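4. Setting up the Lakano for the first time

Right, the box is open, the feet are on, and you've checked the tank for cracks (section 3, if you skipped it). Now we get to the part I like, getting the Lakano ready to make its first batch of water-cooled bread dough – or pizza dough, or bun dough, it doesn't mind. I've set up more of these mixers than I care to admit, first in my own kitchen in Zondlow and then in the kitchens of people who rang me up in a panic, so I'll tell you how I do it and where I went wrong.

Set aside an evening. You'll want a jug, a kitchen scale, a tea towel and a bag of the cheapest flour you can find, as you'll be throwing the first dough away.

4.1 Finding a place for it

1. Pick a worktop that doesn't wobble. Lean on it with both hands. If it moves, the mixer will make it move a lot more.

2. Leave a hand's width free at the back. The warm air comes out there, and if it can't get away the motor cuts out halfway through a knead.

3. Plug it straight into the wall. I ran mine off an extension lead for a whole February and blamed the mixer for every trip of the fuse. Sorry, mixer.

Note: the rubber feet leave grey marks on pale wood. A cork mat sorts that out, and it's quieter too.

4.2 Filling the cooling jacket

The jacket is the double wall round the bowl. Cold water sits in it and stops the dough warming up while it's being worked, and for long kneads it makes a lovely difference.

1. Switch off at the wall and take the bowl out.

2. Unscrew the blue cap on the rim. It's stiff the first time, so use the tea towel for grip.

3. Pour in 500 ml of cold tap water, slowly. If it glugs back at you, stop, tip the bowl a little and carry on.

4. Screw the cap back on until it clicks, then turn the bowl upside down over the sink. A drop or two from under the rim is fine. A dribble means the seal has slipped, so take the cap off, press the seal flat with your thumb and try again.

Caution: never put the filled bowl in the freezer. Water swells as it freezes and the jacket will split. Ludger Fuchs did this to the very first one I sold him, and there's no mending it. The fridge is fine, overnight if you like. 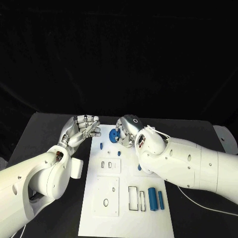 4.3 Fitting the hook

1. Drop the bowl on to the base and turn it clockwise until it stops.

2. Push the hook up into the socket, give it a quarter turn and let go. It should hang there by itself. If it falls into the bowl, you've turned it the wrong way (I still do, one time in three).

3. Spin the bowl by hand, once all the way round. The hook should pass close to the bottom and never scrape. If it does scrape, give the little brass screw above the socket half a turn to the left and try again.

Note: older hooks from the Thiele mixer go in but don't lock. Please don't use them, even if they look the same. They come out at speed.

4.4 The throwaway dough

There's a thin film of factory oil on the hook and inside the bowl, and washing only gets most of it. A cheap dough picks up the rest.

1. Wash the bowl and hook in warm soapy water and dry them. Not the dishwasher, it ruins the seal.

2. Put in one bag of flour and enough water to make a stiff, ugly lump. No salt, no yeast, there's no point wasting them.

3. Lower the head, set the dial to 1 and let it run until the lump comes together. Turn it up to 2 and leave it for as long as it takes to drink a cup of tea.

4. Switch off, lift the head and have a look at the dough. Grey streaks are the oil. Bin it, wipe everything round and wash once more.

Caution: keep sleeves, spoons and curious fingers out of the bowl while it's turning. If the dough climbs the hook, switch off first and push it down after.

It may smell a bit of warm rubber on this first run. Mine did, and so did the one I set up for Dörte Meinecke over in Pludberg, and both were fine by the second batch. A smell of burning is another matter – pull the plug and turn to section 9.

Once the bowl wipes clean on a white cloth you're ready for real bread. Empty the jacket if you won't be baking for a few days, leave the blue cap off so it can dry, and go on to section 5 for the speeds.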